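**Do you ship the seed swap packets?**

Yes! I mail them out of Esetthorpe in plain envelopes, 8 packets to an envelope, and I usually get to the post office twice a week (more in August, when everybody suddenly wants kale).

**How do I know the seeds are any good?**

I sprout a few from each batch on a damp paper towel before I list them. My runner beans did great this year. The parsnips, not so much, so I pulled those.

**Can I send you mine?**

Please do! Write the variety and the year on the packet. Gonzalo Goicoechea once sent me 57 kinds of tomato and I'm still planting my way through them.
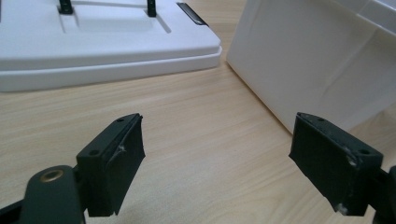 Drying trips up more people than anything else, and I get asked for my method all the time. I spread the seeds on a plate in a room with no direct sun and stir them every morning until they snap instead of bending. Then I sort them on a pale wooden tabletop like this one, with dark seeds only, because beige ones vanish against the grain and I end up chasing them with a fingertip.

**What about squash?**

Only if you pollinated by hand. Ask Shona Cowie about her pumpkins, she'll tell you!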